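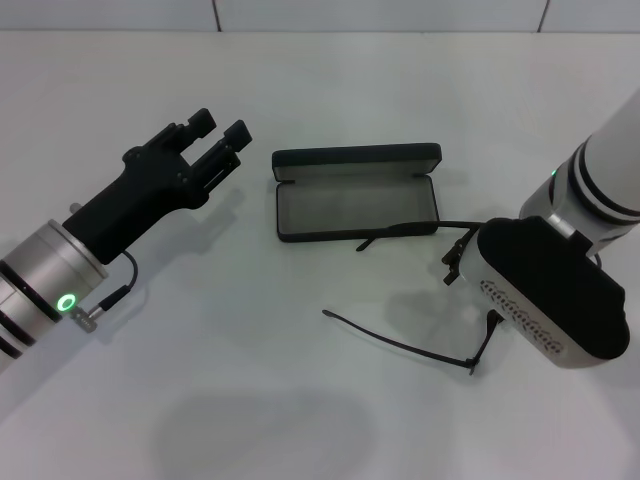 Eyeglasses and open case on a white tabletop.

Mostton Beverage Tax Comment Records
README, release 2
Last changed Dec 8, 2020

Contents

The release holds written comments sent to the Mostton city council on the proposed per-ounce tax on sweetened drinks. It has 1000 comments in total: 600 from residents and 400 from businesses. Comments read aloud at council meetings are not part of the release. They are kept in the meeting minutes, under a separate index.

Files

comments.csv: one row per comment
senders.csv: one row per sender, joined on sender_id
codebook.txt: topic codes and coding rules
changes.txt: differences from release 1

All files are UTF-8 with Unix line endings. Fields are separated by commas and quoted where needed. Line breaks inside a comment are stored as \n.

Columns in comments.csv

comment_id: integer, unique, not reused between releases
sender_id: integer
received: date, YYYY-MM-DD
channel: mail, email or webform
position: for, against, mixed or unclear
topic_1, topic_2: topic codes, second may be blank
text: full comment after redaction

Columns in senders.csv

sender_id: integer
type: resident or business
district: Mostton, Trivwood, Canddale or other
sector: businesses only; grocery, restaurant, bottler, vending or other

Coding

Position was coded from the text alone. A comment that supports the tax at a lower rate is coded "mixed". A comment that asks for a delay and says nothing else is coded "unclear". Two coders read each comment. They gave the same position code to 756 of the comments on first reading. The rest were settled by Marietjie Jacobs, and her code is the one in the file. First-reading codes are not included.

Redaction

Names of private persons, street addresses and phone numbers were replaced with [REMOVED]. Business names were kept. Health details that senders gave about family members were kept if no name was attached.

Known problems

Form letters are stored as separate rows and are not marked. Most of them came from Canddale and repeat the same opening paragraph.
Mailed comments were typed by hand. Spelling was not corrected.
For comments that came by mail, "received" is the date stamped by the clerk, which can be several days after the postmark.
Stasiv was counted under Trivwood in release 1. It is now under "other".
The sector field is blank for businesses that did not state one.

Use

Counts from these files should not be read as a measure of public opinion. Senders chose to write, and no weights are supplied.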